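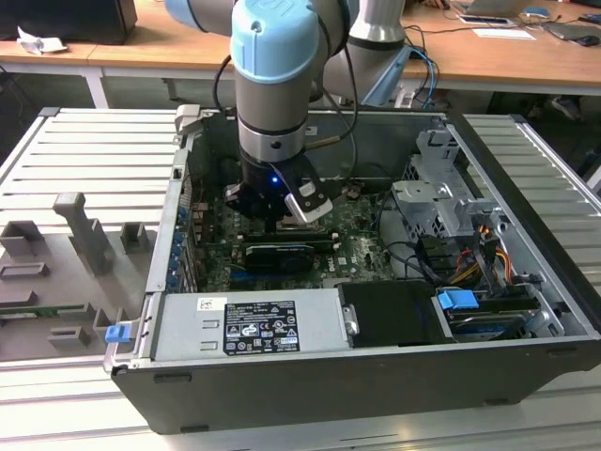 The memory module was supposed to be the easy part of this whole project, and it has eaten my January. If you've been following along, you know the plan: get the arm to take apart old office PCs, one piece at a time, so that I don't have to. I started with the RAM because on paper it's two clips and a pull. The test machine is a Dell tower lying on its side on the slatted table with the side panel off, and look at how little room there is in there! The graphics card sits right next to the memory, so the gripper has to come straight down past the card and its little fan without leaning on it. An inch of sideways drift and it's pushing on the wrong part (ask me how I know).

So, a quick catch-up for anyone who's new. I rent a corner at Drisgate, the shared workshop over by the rail yard, and the project has been called Talludon ever since I had to type something into the folder name box at midnight. Thịnh Đàm does the fingers and anything else that needs printing. I do the code and most of the swearing. Bảo Lurs the electronics bench on the other side of the wall and wanders over when he hears something snap.

Sorry, Bảo Lưu has that bench, my keyboard ate half his name and I've decided to leave it as a monument to how late I'm writing this.

Anyway, the drift. For two weeks I was sure it was calibration. I redid the table offsets, I redid the camera offsets, I wrote a whole little script that touches off on the corners of the case and works out the angle it's lying at. All of that helped a bit and none of it fixed the problem. The arm would go down perfectly nine inches above the board and then land off to one side, always the same side, and always worse after lunch. Thịnh watched it for maybe a minute and asked if I'd tightened the wrist collar lately. I had not tightened the wrist collar lately. I had not tightened it ever, if we're being precise.

One hex key later we were landing where we asked to land. I was thrilled and also a little sick about the two weeks.

Next up was grip force. My software takes a number from 0 to 1,000 with no units, thank you very much, and I'd been running at 200 because it felt gentle. Gentle is great until the fingers slide right up the edge of the module and close on air. We went up in small steps and ended up with two settings, one for finding the part and a firmer one for the pull. Between them there's a tiny wiggle, end to end, the way you'd do it with your own thumb. I stole the wiggle from watching Bảo do it by hand, and I'm a bit proud of it.

The clips are still the ugly bit. Right now the arm pushes one clip, backs off, pushes the other, backs off, then goes in for the pull, and the whole dance takes so long that you could strip the machine with a screwdriver and make a sandwich. Speed can wait. I would like it to be boring first.

By Sunday night the log was up to 1,382 attempts, counting all the dumb ones where I'd left the old offsets loaded. The last 200 were with the tight collar and the wiggle, and only 7 of those needed me to step in. Most of the 7 were a clip that didn't open all the way. Two were me, bumping the table with my hip.

A few people asked about cables. I know! I've been ignoring the cables. There's a fat bundle of power wires over by the drive cage and I have no plan for it at all except to keep the arm away from it. Thịnh wants to try a hooked finger that can lift a wire and hold it to one side. I think connectors are going to be miserable, and he thinks I'm being dramatic, and we have a bet on it with a bowl of noodles at Mạc riding on the outcome.

Graphics card is next. It has a bracket screw and a latch, so I need a driver bit on the arm, and I've got my eye on a used one from Letero if the seller ever writes back.

Print this post | E-mail this to a friend

Filed under: Robots, Workshop, Taking Things Apart

Contact | Copyright Talludon blog, all rights reserved | Back to top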